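Will it do the washing-up?

Every spring somebody promises me a robot that will do the washing-up, and every spring I am still doing the washing-up. At Hamlow, where Nadine Saab has spent 30 months teaching machines to tidy, expectations are lower – she would settle for a clear worktop.

Tidying, says Saab, is a chore made almost entirely of small decisions, and machines are bad at small. A person holding a pair of grippers does the job first, over and over, and the software studies the results. An orange phone case lying flat, with an open white bin beside it, is the sort of problem my nephew could solve for a biscuit. Saab's best model has had 2792 goes at similar ones. It still fumbles thin things, and it has not yet asked for a biscuit.
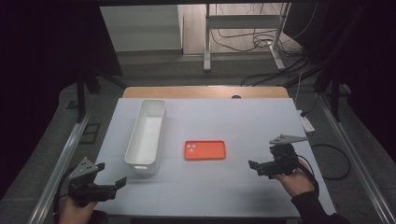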